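Setting up your Levia fan club feed, part 2: alerts and the photo wall

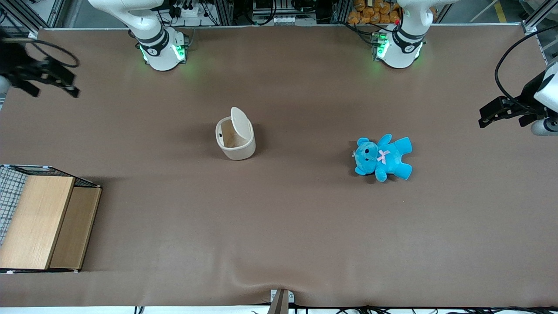 Okay, so you've made your account and picked your stars. Now comes the part I get the most emails about, which is getting the alerts to behave. I run the Coltton page (mostly red carpets, plus a frankly unhealthy amount of Dexter Panganiban and his family beach days), and I've set this up 13 times for friends and cousins, so follow along and you'll be fine!

1. Open Levia and tap your star's name. If you follow somebody with a common name, check the little bio first. I spent most of February getting news about a dentist.

2. Tap Alerts, then New Alert. You'll see three boxes: Sightings, Premieres and Interviews. Tick Premieres and Interviews and leave Sightings alone for now.

3. Set your quiet hours. Mine run from 10 p.m. to 7 a.m. Celebrity news loves the middle of the night, and I learned that one the hard way when the Panganiban engagement rumor started.

4. Tap Save, and wait for the green check mark before you close the page. If you back out early it forgets everything and you get to start over (sorry).

Note: Sightings can get very busy. The weekend Dexter took his kids to the Istia film festival I had 171 alerts before lunch, and nearly all of them were the same picture of him holding an ice cream cone.

Now for the photo wall, my favorite bit.

5. Go back to the star's page and tap Wall, then Add Source. Type the name of the site or magazine you like. I use Nyamweya for premieres, they're quick and they get the names of the dresses right.

6. Choose how many photos to keep. The limit is 1235, and older ones drop off when you hit it, so save anything you really love to your own folder.

7. Turn on Hide Repeats. Please turn on Hide Repeats!

Caution: the wall is public unless you switch it to Just Me under Sharing. My aunt found mine. She had opinions about the beard gallery.

Caution: don't post pictures of stars' kids at school or at home. The moderators will take them down, and two strikes will lock your wall for a month.

If your alerts stop coming, sign out, sign back in and repeat step 4. Part 3 covers comments and how to mute people who spoil award shows.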